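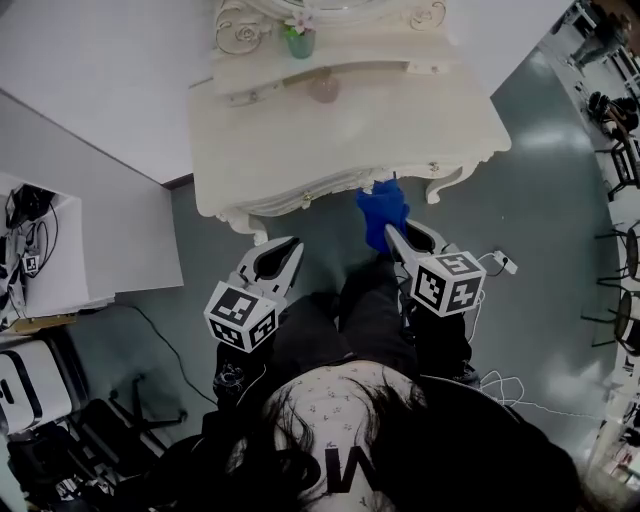

tresjuncos: Pues yo no me creo lo del barniz Langlois. Dicen que no amarillea, y el blanco de mi cómoda ya tira a crema desde enero.

marela_k: ¿Le diste imprimación? Sin ella amarillean todos.

tresjuncos: Tres manos, y lijando entre medias. 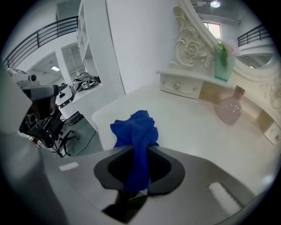
Rocío Ibarra
Moderadora, subforo de muebles pintados

Tres manos me parecen demasiadas. De todas formas, el «no amarillea» de la etiqueta me lo creo poco, sea Langlois o Zosanden. ¿Alguien lo ha visto pasados unos 5 años?

marela_k: Yo sí, y sigue blanco.

tresjuncos: ¿A pleno sol? Sube foto con algo blanco al lado y hablamos.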